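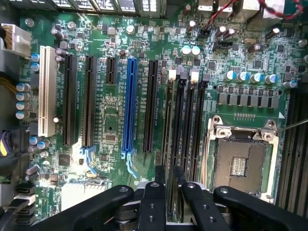

Teaching a robot to press a memory module home: does the Nurnham result hold up?

The robotics group at Nurnham has put out a short report on what it calls contact-first learning, and a few readers have asked whether it is worth the fuss. The claim is that an arm can learn to seat memory modules in a desktop motherboard mostly from what a small camera near the gripper sees, with the pushing force used as a second opinion. Older methods want a drawing of the board before they start. This one doesn't.

The training set is 3975 attempts, all gathered by people steering the arm by hand. Emanuel Ghiță, who ran the work, reports that 700 of those were deliberate misses, where the module was brought down crooked or one slot over. The policy trained with the misses beat the one trained without them by a clear margin. I believe that part. It fits with what others have found, and the comparison was run fairly, with the same number of attempts on each side.

I am less sure about the rest. The headline figure comes from 1000 test insertions, which sounds generous until you read the appendix and find they were spread over only 4 boards, every one of which had also appeared in training. A motherboard is a crowded thing. Long expansion slots run side by side with the memory slots, in black, white or blue depending on the maker, and a camera that close loses sight of the lower ends as soon as the fingers move over them. Has the policy learned what a memory slot looks like, or where it sits on boards it already knows? The report doesn't say.

Margareta Costache at Vavent tried the released code on a board of her own and got it to line up well enough, but it kept pushing after the module had stopped moving - she ended up setting a force limit by hand. The authors mention such a limit in a footnote. It ought to be in the main text, with its value.

A second round with unseen boards is promised for October. Until then I would borrow the idea about misses and leave the success rate alone.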